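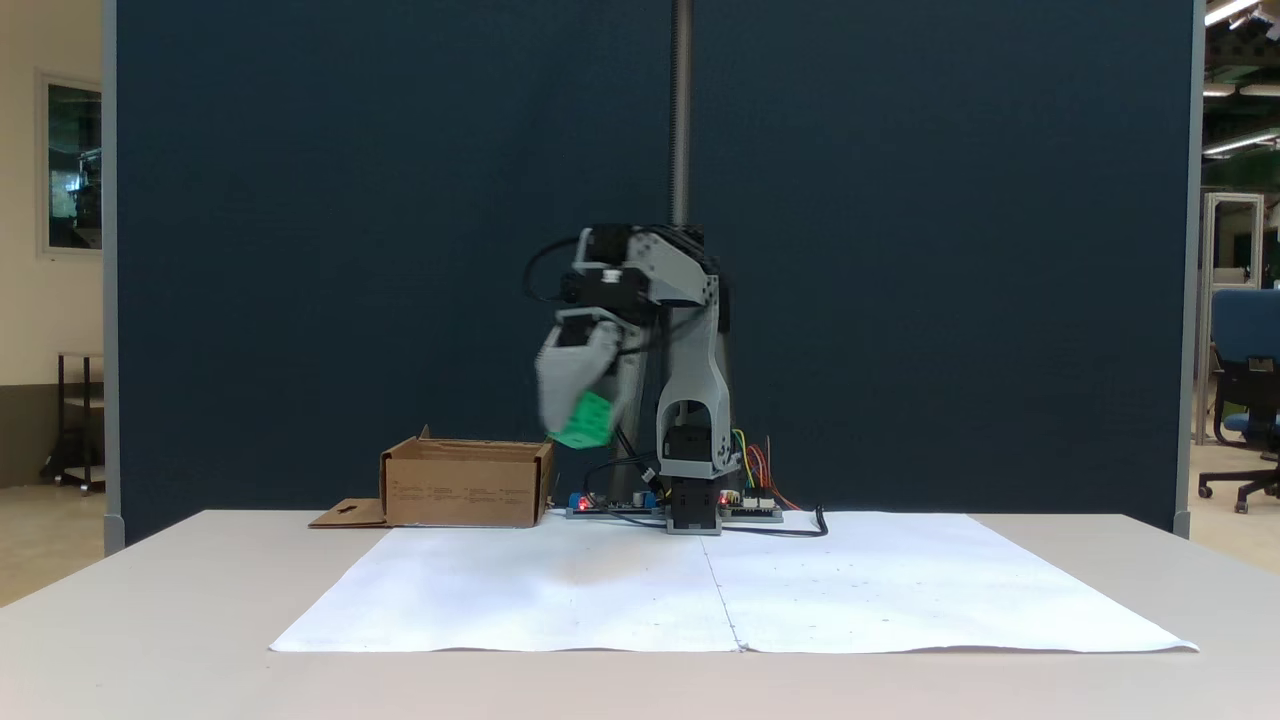
Tavwood has opened a second round of hand-guided training for its small tabletop arms, with operators steering the machines through a single chore: picking up a cube and dropping it into a cardboard box.

The work began in July at the company's lab. An operator moves a controller and the arm follows, while the software records each joint position. One session lasts 14 minutes.

Operators have logged 92 usable runs so far, according to project lead Þórarinn Briem. Runs in which the cube slips are kept in a separate set.

"People speed up once they get comfortable, and then the recordings stop matching each other," Briem said. "We ask them to keep the same pace - slow and a little boring."

The recordings will be used to train Fleven, the control program Tavwood is developing with Deschamps. The two firms plan to test it on five arms, starting with the same box and cube. A task with two boxes is scheduled next.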